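Worktop care: cloths, mats and the speckled surfaces

The speckled worktops fitted in the shared kitchens at Llewellyn House have now been in use for 12 months, and the housing office has received a number of questions on how they should be looked after. Most concern dull patches, ring marks and the narrow strip along the back edge. The notes that follow replace the sheet pinned up in July.

The surface is a resin-bound composite. It tolerates ordinary washing-up liquid, warm water and a soft cloth. It does not tolerate scouring powder, green-backed pads or undiluted bleach, all of which take the finish down and leave an area that catches the light differently from the rest. Once this has happened the patch can only be put right by re-polishing, and the contractor (Kovau) charges by the visit, whatever the size of the mark.

Pale speckled tops have one practical drawback. Crumbs, coffee grounds and pepper are hard to see against the pattern and tend to be found by hand or by a wet cloth, which then spreads them. Wipe dry first, from the back edge forwards, collect what comes off, and only then go over with a damp cloth. Two passes with a well-wrung cloth leave less residue than one with a soaking cloth. Finish with a dry towel. The water in the building is hard, and droplets left to dry will show as a grey bloom within a few days.

Mats are recommended wherever plates and cutlery are put down regularly. A smooth mat is easier to keep clean than a woven one, and it lifts off in one piece when the top needs doing. Lift it daily. Moisture trapped under a mat is the commonest cause of the dull rectangles reported on the second floor.

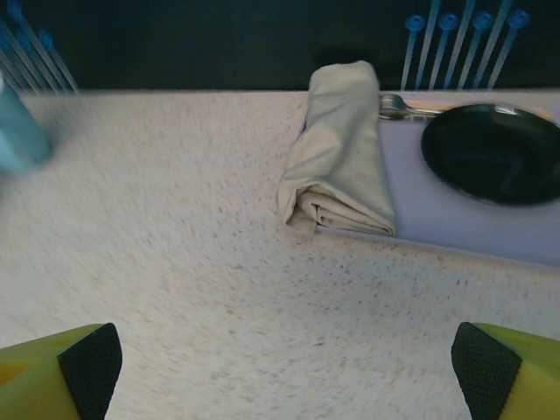 Rolled towel at the edge of a lavender mat, with a black plate to the right.

Towels should be rolled or hung, according to the space available. A roll takes up less of the worktop than a towel spread flat and can be moved with one hand when the surface is wiped. It does dry more slowly. A towel that has been used on wet dishes should be opened out over the rail until it is dry, then rolled again. If it smells sour it goes in the wash at 60 degrees, without fabric softener, as softener coats the fibres and reduces the amount of water they take up.

Dark plates need slightly different handling from white ones. Limescale and detergent film both show clearly on a black glaze. Rinse in clean water after washing, stand on edge to drain, and dry by hand while the plate is still warm. Fine grey lines on a dark plate are usually metal deposited by cutlery, and a small amount of cream cleaner on a soft cloth will remove them. Use the cleaner over the sink – it should not be allowed to sit on the worktop.

Metal utensils may be left on a mat but not directly on a wet surface overnight. Two orange-brown marks were treated on the ground floor this spring, both from cutlery of ordinary kitchen grade left in standing water. Neither had gone into the surface.

Hot pans are a separate matter. The supplier, Lelberg, gives a limit of 100 degrees for direct contact. A pan straight off the hob will exceed this. A thin mat does not count as a trivet and may itself stick to the top. Each kitchen has 4 cork trivets, kept in the drawer beside the oven, and replacements can be had from the office on request.

The back edge should be checked once a week. Run a dry cloth along the joint between the worktop and the panel behind it, and report any gap in the sealant, however short. Water getting in at this point swells the board below, and the damage is not visible from above until the top begins to lift.

Svend Hedegaard will be in the ground-floor kitchen on Wednesday from 5.30 pm to look at any marks residents are unsure about and to hand out cloths. Reports at other times should be made on the usual form, giving the kitchen number and the position of the mark measured from the sink. Room 172 has the spare forms.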